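Home medicine cabinet tips, and a few I don't buy
Posted by Elli Kiiskinen, 10/8/20

I have read a lot of advice on keeping medicines and first aid supplies at home. Most of it seems to be written by people with something to sell. The list below is what survived 18 years in a drafty house in Stesbridge with two kids and my mother's prescriptions.

Get it out of the bathroom
Steam is bad for pills. Every doctor's office has told me this and every bathroom still comes with a medicine cabinet. Ours holds combs now. The pills live on a high closet shelf, in a box that latches.

Do you need the fancy organizer?
I doubt it. The Zillilham one my sister swears by has a lid for every day and a lid for every night, and she still calls me to ask if she took her blood pressure tablet. A pen and a card taped inside the closet door work as well for me. If you do use an organizer, keep the original bottles. The pharmacist will want the labels when you ask about mixing two things. 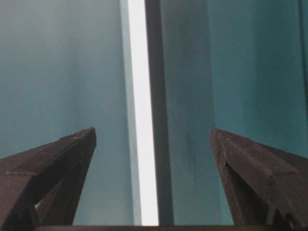 Tweezers and scissors
Buy one decent pair of tweezers and stop there. Sets are mostly padding. Wipe the tips with rubbing alcohol before and after a splinter, and don't lend them out for eyebrows – they come back bent.

Check dates, but skip the ritual
I go through the box in March and again when school starts. Apps that promise to do this for you want every bottle typed in first. I gave up on the Clustow one after an evening of that.

Getting rid of old pills
Some pages still say to flush everything. Don't, unless the label or the pharmacist tells you to. Ask at the counter about a take-back bin. Ours is behind the greeting cards and has no sign.

Ready-made first aid kits
The Kahsay kit boasts of up to 1116 uses, and I would love to see how they got there. Most of mine was tiny bandages that wouldn't stay on a knuckle. Gauze, tape and a roll of stretchy wrap cost less, and you can refill them one at a time.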